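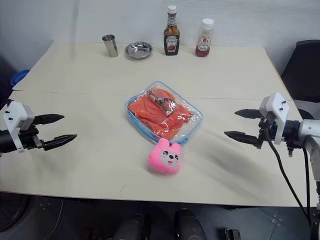 Thread on bringing lunch to work, now that I've done it properly for four months. I kept notes as I went and a few people asked for them, so they're going up in one place.

Background. I work at Viklund, in the office above the warehouse. The nearest place to buy food is the garage at the Gultside roundabout. You can walk it in a lunch break, but you won't have much lunch break left when you get back.

For years I bought a sandwich, crisps and a drink there most days. I never thought of it as spending money. It was just what happened at half twelve.

In March I went through my bank statements for something else and added up the garage. £347 since the new year. I don't even like the sandwiches.

So the rule became: food from home every working day, unless there's a leaving do or someone's birthday. I didn't set a budget and I didn't go on a diet. Just food from home.

First thing I got wrong was ambition. I bought a set of stacking tubs and made a different salad for each day. By the third day the cucumber had gone to water and I was at the garage again, buying the egg one.

Second attempt was leftovers. This works if you cook for more people than you've got. I live with one other person and he eats like a horse, so there was never anything left over unless I hid it before we sat down.

Hiding it before we sat down is now the method. Lunch goes in the tub first, lid on, into the fridge. Then I serve dinner. If you wait until after, it'll be gone.

Things that reheat well: dal, chilli, any sort of stew, rice if you've cooled it quickly and kept it in the fridge, macaroni cheese with a splash of milk stirred in before it goes in the microwave.

Things that don't: anything with a crust, chips, fried eggs, prawns. Fish is a separate matter and I'm coming to it.

Fish. Don't. I know it's good for you. Lachlan MacLeish on the second floor heated up smoked haddock in April and the meeting room next door couldn't be used for the two o'clock. He's a nice man and people still bring it up.

Cold lunches I've settled on: cheese and pickle in a roll, chickpeas with lemon and red onion, boiled eggs, cold pasta with pesto and peas. I rotate them. I've stopped trying to have variety within the week and have it between weeks instead.

Meaning: one week is chickpea week, the next is egg week. The shopping is easier and things get used up. By the last day you're a bit sick of it, and then it changes.

Raw veg. I used to cut it up in the morning, which meant I didn't cut it up. Now I do a bag of it the night before, while the kettle's on. 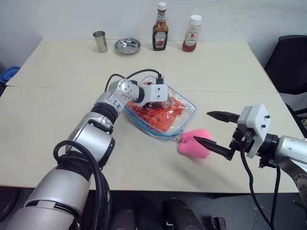
Carrot sticks, bagged. Pink fluffy heart on the corner.

Carrots keep better than anything else I've tried. Peppers are fine for a day or two. Celery goes bendy unless you stand it in water. Cherry tomatoes are best left whole, or they leak over everything.

If your carrots dry out and go white on the outside, put a damp bit of kitchen roll in with them. Agnes Nyberg told me that one. Her mum did it for school lunches.

Something to dip them in makes the difference between eating them and carrying them home again. Hummus in an old jam jar. Peanut butter if you don't mind the looks you'll get.

Sauces at work are worth a post of their own. We had a shelf in the kitchen where everyone's bottles ended up, no names on them, half of them empty. Ingvild Rustad cleared it out in May and found a mint sauce older than the microwave.

What we do now is share. One red, one brown, one mustard, one hot sauce, and whoever finishes a bottle replaces it. There was a debate about mayonnaise, which has to live in the fridge, and the fridge is already a sore point.

The fridge. It's too small for the number of people using it. What helps is a flat tub. Tall tubs and carrier bags take up all the space. If you're buying tubs, buy flat ones and get them all the same size so the lids match.

Lids, while I'm on it. I've lost four lids and no tubs. I don't know how.

Glass tubs are heavier to carry but they don't go orange after a curry. I have both. Glass for hot food, plastic for cold. Don't put glass straight from the freezer into the microwave. I did, and I was picking lentils out of my shoes.

Bread. I freeze rolls in the bag and take one out before I leave the house. It's thawed by lunch and the filling stays cold in the meantime. Butter right to the edges stops it going soggy. Tomato goes in separately and gets added at the table.

Soup in a flask: fill the flask with boiling water first, leave it five minutes, tip it out, then put the soup in. It's still properly hot at half twelve. Without that step mine was lukewarm by eleven. It does need a decent flask. I had a cheap one that leaked into my bag and took out a library book.

Money, as people have asked. I'm not going to claim a precise saving. The supermarket shop went up a bit and the garage spending went down a lot. I'm better off at the end of the month and I haven't worked out by how much.

The part I hadn't planned on was where I ate. When I bought lunch I ate it at my desk, out of the packet, reading emails. A tub needs a fork and a microwave, so you end up in the kitchen, and then you may as well sit down.

I've now had lunch with people I'd worked alongside for years and only ever emailed. Meron Seyoum in accounts grows chillies on her windowsill and brings them in. I had no idea. I've got one of her plants at home now and it's doing better than I expected.

She also brought injera in one day, with two kinds of lentils, and enough for whoever was there. I've asked her for the lentil recipe and she says there isn't one, she just makes it. I'm going to go round and watch.

Vinzenz Strebel has eaten the same lunch every day for as long as anyone can remember. Rye bread, hard cheese, an apple, a square of chocolate. I used to think it was a bit sad. I've come round to his side. He spends no time on it at all.

A few of us tried a lunch club for a while, where one person cooks for the rest and you get the other days off. Four of us, one day each, and everyone sorted themselves out for the fifth. It was good while it lasted.

It fell apart over holidays and over one person not liking coriander. If you want to try it, talk about coriander first. Also nuts, and who's bringing the big pot in on the bus.

Days it doesn't work: when I've been away, when I've got home late, when the week's shop hasn't been done. For those I keep a tin of soup and some oatcakes in my desk drawer. It's not exciting but it's there, and it's saved me the walk in the rain plenty of times.

Other drawer items: a fork of my own, salt, a tea towel, a jar of peanut butter. The office forks vanish by June every year and then reappear in a batch.

Washing up. Wash the tub at work, even if it's only a rinse. I left one in my bag over a warm bank holiday weekend in May and it had to go out with the bin, lid and all. (That's one of the missing lids, so I do know where that one went.)

I still go to the garage now and then. They've got a new coffee machine and the woman on the till asks where I've been. I get a Twix and walk back the long way.

July update for anyone who's got this far: it's too hot for soup, the microwave has been replaced and the new one is stronger, so knock thirty seconds off whatever you normally do. Chickpea week again. If anyone has a cold lunch that isn't pasta or chickpeas, put it in the replies and I'll try it.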